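Grievance deadline when the mailroom holds your paperwork

vsantoro70
My brother is at a state facility and filed a grievance over missed dental care. The response reached him 19 days after it was signed. Now they say his appeal is late. Does the clock run from the signature or from delivery?

Mottram_T
Delivery, in my experience. He should ask for the mail log in writing.

drorkov
Depends on the state. Ours counted from the signature and I lost 5 appeals that way.

Mottram_T
Did you ask for the log, though? Mine showed the date I signed for it.
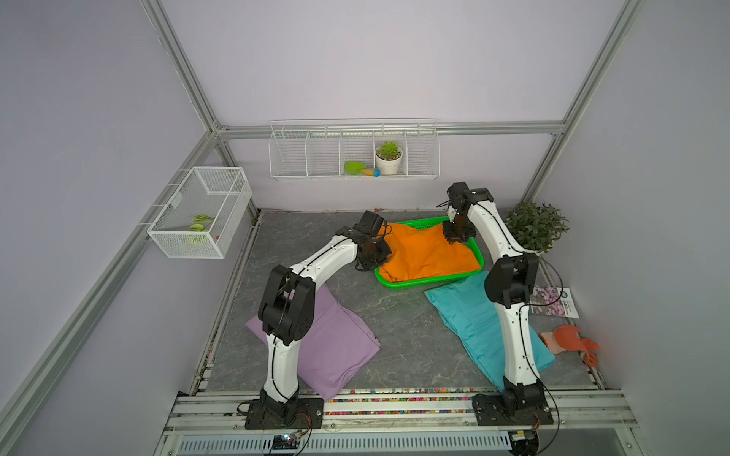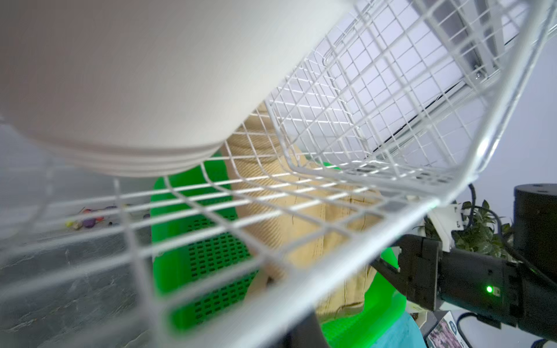
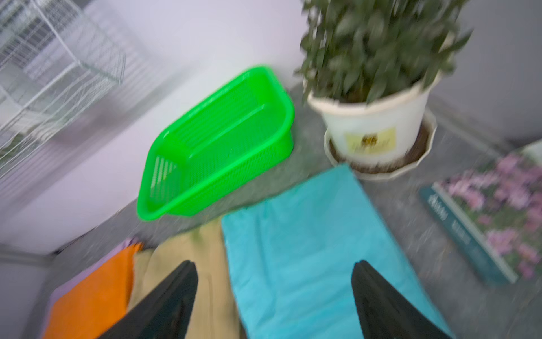
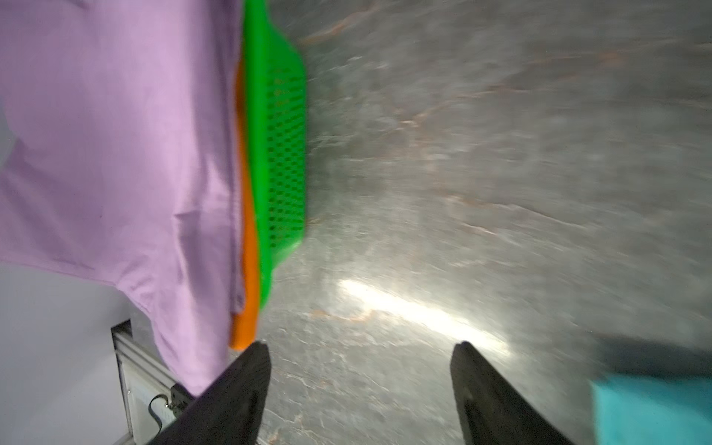

Anyway, he should file the appeal now, late or not, and attach a short statement with the date he got the response - keep a copy of both.

drorkov
I asked twice. No answer. But I agree on filing anyway.

vsantoro70
Thanks, both. He's writing the log request tonight.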